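Gramon Desk Guide, section 4: Wireless mouse and keyboard set-up

Last edit Aug 3, 2022. Replaces the old Cluninia sheet, throw that one out.

Read section 3 first if the laptop dock isn't in yet. Everything below assumes dock is on, lamp on, laptop awake.

4.1 Before you start

You need: mouse, keyboard, receiver, fresh batteries, a dry cloth. Screwdriver only for the Fenard keyboards (battery door has a screw). Clear a bit of desk. Light-colored surface is best, small parts show up on it.

Note: receivers and mice are paired in the bag. Don't swap between bags. If you already did, go to 4.5.

4.2 Mouse battery

1. Switch the mouse off. Slider is on the underside on most models.
2. Turn it over, take the cover off. Thumb pressure, slide, lift. No tools.
3. Old battery out. Flat ones go in the battery tub, not the trash.
4. New battery in. Check the plus and minus marks before you push.
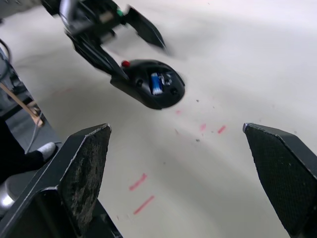 Contacts get dirty and that's most of our "dead mouse" calls. Wipe them with the dry cloth, no sprays, no water. With the mouse belly up and the compartment open like this one, the silver contacts are right there beside the blue battery, small but easy enough to reach with a corner of the cloth. If there's white crust on them, stop. Bag the mouse and send it back, we'll replace it.

5. Cover back on. It should click. If it doesn't, the battery is sitting crooked, so take it out and seat it again.
6. Slider to on. Move the mouse. Cursor won't move yet, receiver isn't in.

CAUTION: Do not use rechargeables from home. Wrong fit in the older Văduva mice and they get stuck.

4.3 Receiver

1. Find the receiver. Usually stored under the mouse cover or taped inside the bag lid.
2. Plug it into the FRONT port of the dock. Not the back, signal is bad behind the monitor.
3. Wait for the laptop to chime. Can take up to 10 seconds teh first time.
4. Move the mouse. Click both buttons. Scroll up and down on any long page.
5. Jumpy cursor? Shiny desk or glass. Use a mat or a sheet of plain paper.
6. Finished for the day and packing up: mouse off, receiver back in the bag, mouse in last so nothing presses on the buttons. 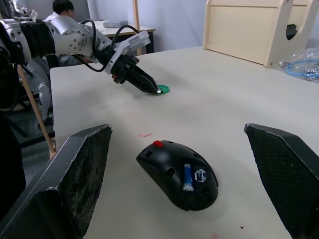
4.4 Keyboard

1. Flip it over. Battery door is at the top edge, in the middle.
2. Fenard only: take out the screw. Put it somewhere you will find it again.
3. Takes 2 batteries, facing opposite ways. Diagram is molded inside the door, hard to read, use your phone light.
4. Close up. Turn on. Light on the top right blinks, then goes out. Going out is normal.
5. Open a blank note and type a full line. Try the number row, space bar, enter, both shifts.
6. Fold the feet out or leave them flat, up to you.

Note: same receiver runs both. You don't need a second one for the keyboard. If there's a second one in your bag it belongs to someone elses kit, please return it.

CAUTION: no coffee cups on the keyboard side of the dock. Spills are not covered, see section 9.

4.5 Pairing again (only if swapped or lost)

1. Receiver out. Mouse off.
2. Open the Gramon Setup app on the laptop. Choose Devices, then Add.
3. Receiver in when the app says so, not before.
4. Mouse on, hold within a foot of the dock.
5. Press and hold the connect button until the app shows a green check. On some models the button is recessed, use a pen tip or paper clip.

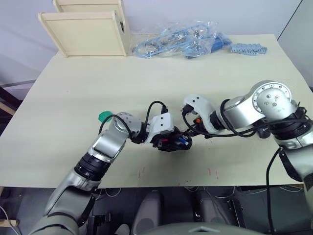
6. Repeat for the keyboard, same screen, choose Keyboard this time. The app gives up after 300 seconds and drops back to the first menu. Just start over from step 1, no harm done. Close any other pairing windows first or it will grab the wrong one.
7. Restart the laptop once at the end. Skipping this is why settings get forgotten overnight.

4.6 Still not working

Nothing at all: battery in backwards, or slider off. Check both again.
Works then quits: receiver in the back port, see 4.3.
Types double letters: app, Devices, Keyboard, Repeat delay, set to Long.
Pointer too fast or slow: app, Devices, Mouse, Speed. Move it one notch at a time.
Left handed: same page, Swap Buttons. Saves by itself.

If none of that helps, send the bag number and the section you got stuck on to the Gramon help desk. Bag number is on the inside of the flap. Monitor set-up is in section 5.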